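An Afternoon With My Hands in the Grips

I nearly didn't go. The invitation said "open afternoon, bring questions, wear sleeves that roll up", and I've been to enough robotics open days to know that the questions go unanswered and you stand behind a rope watching an arm stack cubes until the coffee runs out. But the bit about sleeves nagged at me, so I got on the early train and was in Prundwood before lunch.

Nuveo has the top floor of an old building behind the bus depot. You go up a goods lift that groans (Widmer, who print labels downstairs, have put a sign on the gate asking you to shut it gently) and come out in what looks far more like a shared flat than a lab. Sofas, curtains, a sink full of mugs. One of the mugs was mine within a minute. Aurelia Lüthi, who runs the teaching side of the firm, gave me a name badge and a slice of walnut cake and asked if I was left-handed.

I am, a bit. I write with my right and do everything that matters with my left. She wrote it down, looking pleased.

There were 15 of us in the end: a couple of students, a retired dentist, two people from a care home group called Altwood who wanted to know when they could have a robot to lay the tables, and a father with a very serious daughter who must have been the only one who'd read the leaflet. We had the short talk first. It was a good talk, mostly on account of Urs Wieser giving it with his coat on, as if he might be called away. His line is that robots are wonderful at things you can write down and terrible at things you can't, and most of what goes on in a kitchen has never been written down by anyone. How hard do you hold an egg? Which way do you come at a cup that's standing next to another cup? So Nuveo gets people to do it instead, over and over, with tools that have the same sort of fingers the robot will have, and the recordings go into the training.

"How many times over?" asked the daughter.

"For one task? We like 2,000," said Urs. "Before we'd trust it with your grandmother's plates."

She thought about that and asked whether the person got bored. He said yes, terribly, and they had a rule about swapping.

Then we got our turn, and I was bouncing on my heels by this point, I don't mind admitting! You work in pairs of hands, one gripper in the left and one in the right, and you squeeze and the jaws close.
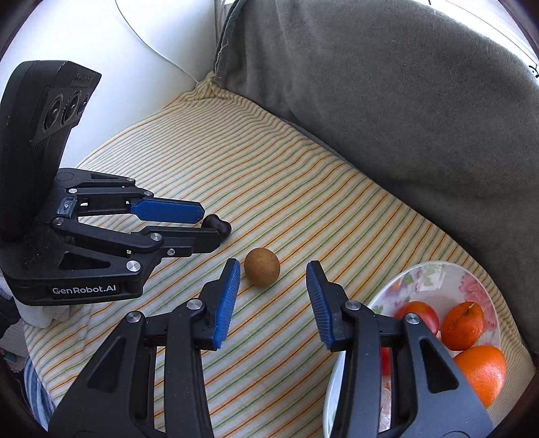 Picking up fruit sounds like the sort of thing you'd give a toddler, and I was rubbish at it. My trouble was mainly with distance. Your own fingers tell you where they are, but with the grippers there's a good stretch of linkage between you and the thing you're after, and for the first few goes I kept closing on thin air just short of it. You start to watch the ribbed blue pads and nothing else. The round brown fruit on the striped cloth was my particular enemy, sitting there just past the open jaws with its dull speckled skin, nearer the left fingertip than the right, so that if I simply went forward and squeezed I'd nudge it with one finger well before the other got there. Aurelia told me to line up first and squeeze second. I said I was lining up. She said I was hoping.

She was right, too. I slowed down, shifted over a touch, brought both sides in together, and up it came! I lifted it, turned it, got it over to where it was meant to go and put it down with such care that the dentist clapped. I then dropped the next one on my foot.

What I hadn't expected was how different one fruit is from another when you can't feel it properly. Anything firm and round is fine once you've got your eye in. A tomato is a horror, with me squeezing so timidly that it slid straight out again. The dentist, by the way, was superb at all of this, steady as a rock, and when I said so he told me he'd spent his working life doing small things at arm's length in a mirror. Urs asked him quite seriously whether he'd like some hours.

They pay by the session and they like people who've never done it before, at least to begin with. I'd assumed they'd want experts, but Aurelia explained that a beginner makes the sort of mess a robot makes, then gets out of it, and the getting out is worth having. If every recording is perfect, the machine has no idea what to do the first time something rolls. They keep the fumbles. Somewhere in Prundwood there's a record of me chasing a fruit round a table, filed under useful.

After tea we went through to the back room to see the pupil, so to speak. One arm, bolted to a bench, slow as treacle. It had been learning to move fruit from a table to a bowl since May and it was due to try it in front of us with fruit it hadn't met. Urs said it would manage four out of 5, then looked as if he wished he hadn't. It managed three. One pear it simply ignored, and a plum got knocked to the edge of the bench, where the arm paused, backed off, came round from the other side and took it neatly. That got the biggest cheer of the afternoon, far bigger than the ones it got right first time. The plum counted as one of the three. The other miss was a lime, dropped, and we don't need to go into it.

The Altwood pair were on to it straight away. When could it lay a table for 200? Urs laughed, and they didn't, and he stopped and gave them a proper answer: a long while yet for tables, less for clearing up trays of the same kind in the same place, and he'd rather they came back and watched it fail a few more times before they spent anything. I liked him for that. I've sat through plenty of demonstrations where the word "soon" did all the heavy lifting.

I asked the serious daughter on the way down in the lift what she'd made of it. She'd been the last one on the grippers and they'd had to ask her twice to stop. She said the arm was better than me but not as good as the dentist, and that she was going to practise at home with the salad tongs.

Nuveo is running another afternoon in the autumn. You have to put your name down by email, and Aurelia says left-handers go to the top of the list. Roll your sleeves up, and have the walnut cake before the dentist gets to it.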